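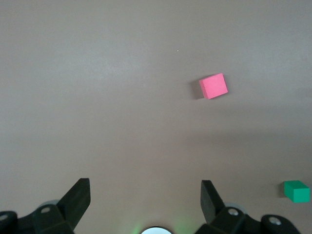
*Pink foam cube on a plain tabletop.*

# Undcombe Shared Studio: questions we keep getting

**How much does a desk cost?**
900 a month for a fixed desk, paid on the first. Hot desks are cheaper and come with the thrill of not knowing where you'll sit.

**Can I leave my things out overnight?**
On a fixed desk, yes. On a hot desk, anything still there at 6 goes in the gray bin by the stairs. The bin is emptied in November, and people are always surprised by what November brings.

**Is the building open late?**
Your key works until midnight. The heating gives up well before then. Bring a sweater.

**Who do I talk to about the printer?**
Yasaman Ansari. Please read the sheet taped to the lid first. She wrote it, and she'll ask you what it says.

**Can I have meetings at my desk?**
Short ones. If you need to say "circle back" more than once, book the Brulano room. It seats six, or eight who like each other.

**Why is it called the Brulano room?**
It was the name on the door when we moved in and the letters are glued on very well.

**Do you take dogs?**
We take 2 at a time. There is a waiting list, and yes, it's longer than the one for people.

**I put down a deposit. When do I get it back?**
Within a month of returning your key. The deposit is 1000, less the cost of the key if you can't find it. Mahtab Rezaei handles these and does not accept "it's in my other coat."

**Is there parking?**
There is a street. Kordestani, the bakery next door, has four spaces behind it and strong feelings about who uses them.

**Can I paint my wall?**
No. Someone did once - a sort of mustard - and we're still two coats away from forgetting it.

**Can I cancel any time?**
With a month's notice, in writing. Telling someone at the kettle doesn't count, even if they nodded.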